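Design for the Stage: Course Handout 4
Properties and the Actor's Hand
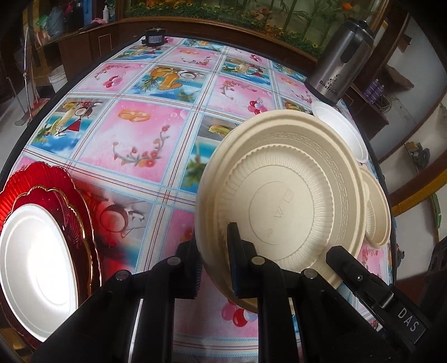

Fig. 1. Molded-fiber plates, the larger with a Greek-key border on the rim.

Reading for this session: the Evura production book, Act II, together with the property list and the prompt script. Students should bring their own marked copy of the text.

1. Definitions

A stage property is any movable object that a performer handles or that the action requires. Set dressing is movable but is not handled. The distinction affects the budget, the running plot and the division of labor between departments. An object may change category in rehearsal, and when it does the stage manager must record the change on the same day.

Personal properties (a watch, a letter, a cane) are issued to the performer before the half hour call. Hand properties are laid out on marked tables in the wings. Consumables, including food, drink and anything torn or broken in performance, are listed separately with a quantity per show.

2. The banquet in Evura

The libretto calls for a feast in the second scene of Act II but gives very little detail. The Godelness staging of last February placed one long table parallel to the footlights, with the chorus seated on the upstage side only. This kept every face open to the house. It also meant that the principals had to enter from behind the seated chorus, and the conductor asked for four extra bars to cover the cross.

The Quiambao staging used separate small tables on a raked floor. Sightlines improved from the balcony, but objects slid. The property department fixed most of the tableware in place and left loose only the pieces named in the prompt script.

3. Scale and distance

The Fudum Theater seats some 1,000 people, and the last row is 83 feet from the curtain line. Fine surface detail does not carry that far. Outline, color and the way an object is held do carry. A designer working for a smaller house, or for a production that will be filmed, must make different choices — above all in finish.

Noise should be tested early. Metal tableware set down during a quiet passage can be heard over strings, and the designer should attend at least one rehearsal with orchestra before approving it.

4. Written assignment

Prepare a property plot for Act II, scene 2, for either staging discussed above. List each item, its category, its starting position and the performer who first handles it. Add a statement of no more than 800 words explaining your choice of period and finish. Sketches are welcome but will not be graded.

Due Mon 13 July, at the start of class. Late work requires the written consent of the department office.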